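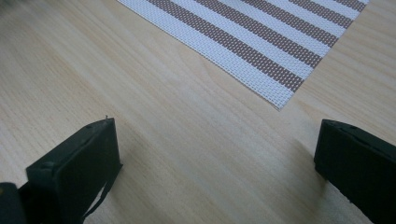
Lahcen Nasr wrote to ask whether a woven mat is worth the bother on a small table, or whether it just ends up being one more thing to shake the crumbs out of. It's a fair question, and I've gone back and forth on it myself over the years, but I've come down firmly on the side of mats (crumbs and all!).

So welcome to the October gallery, which is all about little tables and what we put on them. I've loved pale timber ever since my aunt let me do my homework at her kitchen bench, and a blond table with something stripy on it still cheers me up on a grey morning. The mat in the opening picture is a taupe-brown and white stripe, set on an angle, and I do like it that way, though my mother would have had it squared up before the kettle boiled. You can see it's gone a touch frayed along the lower edges. I could trim it with the nail scissors, I suppose, but I've grown fond of a bit of fringe.

Next comes the washing-up end of things. I'm forever telling people that a small table can take on more jobs than you'd think, provided you're willing to clear it between one and the next. A black pan looks very handsome on a ribbed grey mat, and I'd happily leave one out all day. The wire rack is the sort of narrow thing I used to walk straight past in shops, and now I'm rather a convert, particularly for anyone whose draining board is the size of a paperback.

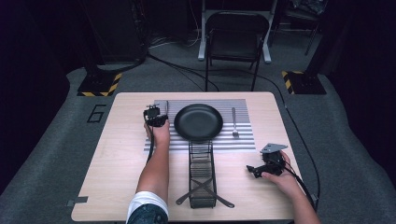
Pan and fork on the grey ribbed mat, with the black wire rack in front.

Back to the stripes for the last one. The colour is a gentle one, a brown you could put beside nearly any crockery you already own, and the tight weave gives the smooth wood a little company. Nidia Cárdenas has been after me since March to try plain linen instead, and I've promised her I will, just as soon as I find a piece that doesn't need ironing.

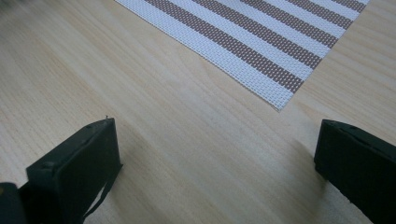 Looking after a woven mat

Shake it outside, wipe it over with a barely soapy cloth and let it dry flat for 30 minutes or so. Please don't fold it away in the drawer! Mine live rolled up behind the biscuit tin, stripes outward, and they come out quite happily on Sundays.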